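Lalville Building Desk
Tickets Rooms Supplies Log out
Lalville > Tickets > Washroom > 2232

Ticket 2232: gray film on toilet, comes back
Opened by: Şükran Yaman
Date: 22/08/2019
Status: open, again

The new toilet has a dull film on the outside of the bowl. It was wiped, it looked splendid for an evening, and by morning the film was back like a relative with luggage. Requesting a cause, or failing that, a better cloth.

Tried so far: Brollden spray, neat. No change. Brollden spray, diluted, on the theory that I had insulted it. Streaks.

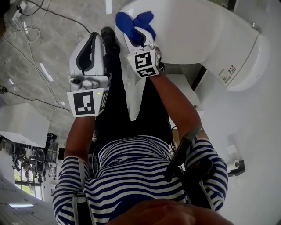 The curved side is the worst place, as the cloth skids over it and pushes the film along to the next bit. I would also like a ruling on the little white label stuck to the bowl. A blue cloth bunched up against the china covers the broad part well enough, but the edges of a sticker collect grime, and the print is too faint to be much loss. Kocabaş, who supplied the thing, say to leave it on until the warranty form clears. The form went in last November.

Update: switched to Tavon, 2 capfuls to 1000 ml of warm water, with a dry cloth straight after. Side looks better. Rim still feels tacky — I checked with a glove, I have standards. 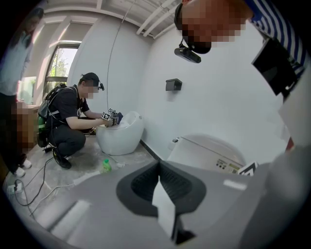 Stepan Nechyporuk replied that the rim wants plain water last, since Tavon left to dry makes a film of its own, and that the sticker can come off and live in an envelope. Rinse added to the routine. Envelope requested from Supplies under a separate ticket.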